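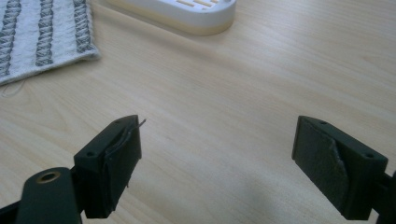

## 工单 667:Y 轴皮带周期性跳齿,方形件错层

- 状态:已关闭
- 机型:Fedmont CoreXY 改装机,框架为 Umari 套件
- 固件:Marikar,2 月分支
- 优先级:中

### 现象

打印高度超过 10 mm 后,Y 方向出现错层,每次偏移量固定为 2 mm。X 方向尺寸正常。空跑同一 G-code 不复现,降低加速度后出现频率下降,但不消失。

偏移量等于 GT2 皮带一个齿距,初步判断为跳齿。若是电机丢步,偏移量一般落在整步的倍数上,与齿距没有固定关系。

### 环境

- 同步轮:打印件,参数化模型生成,20 齿,5 mm 轴孔
- 惰轮:带齿,成品件
- 皮带:GT2,宽 6 mm,玻纤芯
- 加速度:3000 mm/s²

### 排查记录

1. 检查驱动电流。原值偏低,调高一档后重打,错层位置不变。恢复原值。
2. 检查同步轮紧定螺钉。右侧电机有轻微松动,已拧紧并上螺纹胶。重打后仍错层。
3. 测皮带张力。拨动频率左侧 110 Hz,右侧 92 Hz,两侧不一致。调至 110 Hz 后可打到 158 层,随后再次错层。
4. 拆下右侧同步轮,卡尺测外径,比左侧小 0.18 mm。两件同一模型,切片参数不同:右侧那件开了水平扩展 -0.1 mm,左侧为 0。
5. 将两件互换,尺寸误差方向随之互换,确认与电机、驱动无关。

### 原因

同步轮外径偏小,齿顶圆与皮带节线不匹配,啮合深度不足。负载升高时皮带爬齿。水平扩展来自 Pluvwood 共享的切片配置,该配置原本用于卡扣类零件,导入时未清零。

张力不一致是次要因素,单独修正不能解决问题。

### 处理

- 水平扩展设为 0,层高 0.1 mm,外壁先打,重打两个同步轮,同一批次、同一卷料。
- 安装后复测外径,两件差值 0.02 mm。
- 重新校准 steps/mm,打印 100 mm 校准方块,X 100.04,Y 99.97。
- 连续打印两件原问题模型,均无错层。

### 遗留

- 打印同步轮的磨损周期没有数据,暂定每 200 小时检查一次齿面。
- 皮带背面有少量粉末,成分未确认,已清理。
- 参数化模型里的齿隙补偿变量默认值是否合适,另开工单跟踪。

2024年3月21日 关闭。同样现象再次出现时,请在本工单下追加日志,附切片配置文件和左右两侧的张力读数。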